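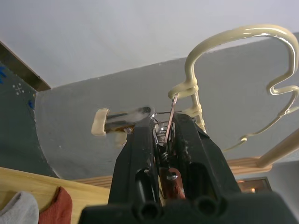
Gripper, Monday, bench two.

Andumlow bench rules, revised. Posting them for the Kudley group.

1/ Check finger pads before every run. Worn mesh changes grip on knitwear. Log it and swap pads at 900 cycles.

2/ Keep cable loops clear of the other arm's path.

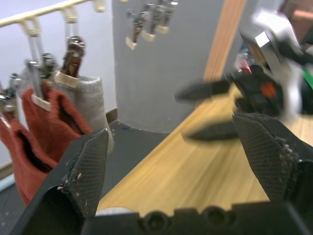 3/ One arm in the hanger zone at a time unless the task needs a handover. During a handover, both arms drop to 29 percent speed.

4/ Stop means stop. Wait 90 seconds before re-arming, even for a false trip.

5/ Feet stay behind the floor tape while the arms are powered. 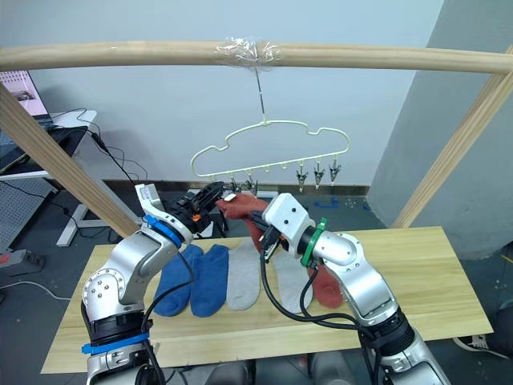

Tse: Does rule 4 apply after a software pause, or only the hard stop?

Hard stop only. A software pause needs a spoken all-clear. Will add that line tonight.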